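Nulline project, weekly methods meeting
Wednesday, 10:00, Irnik room

1. Glossy surface trials
The policy was run for 20 episodes on the black surface with droplets and 20 on the same surface dry. Mug reach failed 3 times with droplets, never when dry. All failures were in the depth estimate; joint tracking stayed within limits.

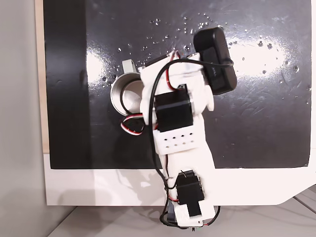

Glare was discussed as a second factor. Lamp position was not logged, so its effect cannot be separated from that of the water. Agreed to repeat both sets with the lamp fixed.

2. Training data
Pakaditz set stands at 1000 episodes, all on matte surfaces. Proposal to add glossy episodes deferred until the repeat is done.

3. Actions
Woldegiorgis lab to send lamp mount drawings. Log sheet to get a lighting column.

Closed 10:50.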